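Where the gripper was, and when

The recording software at Clilla starts from a modest question: at any given instant, where was each gripper, and which way was it facing? Everything downstream – the trained policy, the planner, the joint limits check – inherits the error in that answer.

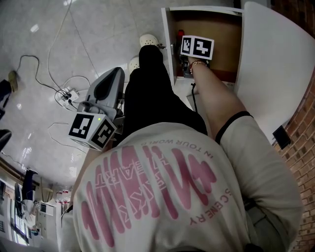
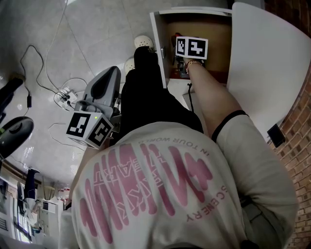
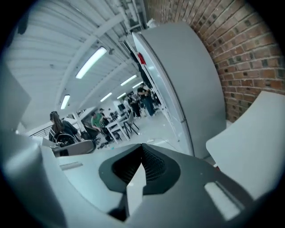
Reaching into a cabinet with a marker-tracked gripper, from two overhead views; the last picture is the view from a gripper's own camera.

Cabinets are a hard case for the tracker. In the open, a marker cube shows the overhead camera two or more patterned faces and the pose solver has corners to spare. Once the tool goes through a cabinet opening, it may be left with one face, seen at a shallow angle and in poor light. A single flat square also has a well-known flaw: two different tilts can explain nearly the same four corners. The solver picks one, and on the next image it may pick the other.

Halvard Nordin wrote the first version of the pose filter and kept it simple. It took the solution with the lower reprojection error and smoothed the result. "It looked fine on a plot and it was wrong," he says. "If the tilt flips for three images, smoothing gives you a rotation that was never made."

The current version, named Delorme, keeps both solutions alive. Each candidate is scored against the previous state and against motion estimated from the gripper's own camera. That second source has different weaknesses. The wide lens takes in walls, ceiling lights and furniture, and these give stable features as long as the tool is out in the room. Inside a cupboard it sees plain panels at close range and drifts. The two sources seldom fail in the same way, but a cabinet can weaken both together.

Ľubica Štěpánek, who maintains the filter, tested it on 194 reaching episodes recorded in January. The old code produced at least one tilt flip in 49 of them. Delorme brought that down to 3, all with the marker hidden for long stretches. She has left those unfixed. The software now flags the span as unreliable and the training loader skips it.

Masking was the other early job. A large part of every gripper image is the gripper. Its body and fingers do not move relative to the camera in the way the room does, and a feature tracker that locks on to them will report that the tool is standing still. The body is covered by a fixed mask. The fingers need one that changes with the jaw opening, read from the same log.

Time caused more trouble than geometry. Each camera stamps images with its own clock, and an offset too small to notice in playback shifts a fast-moving hand by a visible margin. Jedance, the alignment tool, compares angular speed from the overhead tracker with angular speed from the gripper and slides one against the other until they agree. It needs some rotation to work with, so operators are asked to twist both tools at the start of each recording.

Wen-hsiung Kong runs the planning side and is less concerned with average accuracy. His checker replays each path on an arm model and rejects those the arm cannot follow. People lean, turn a shoulder and reach round a door without thinking about it. A fixed-base arm often has no such option. Of 1,581 paths replayed so far, over half needed the base moved before they would pass.

The next release will write the filter's uncertainty beside every pose. The file format has had a field for it since the first draft, filled until now with zeros.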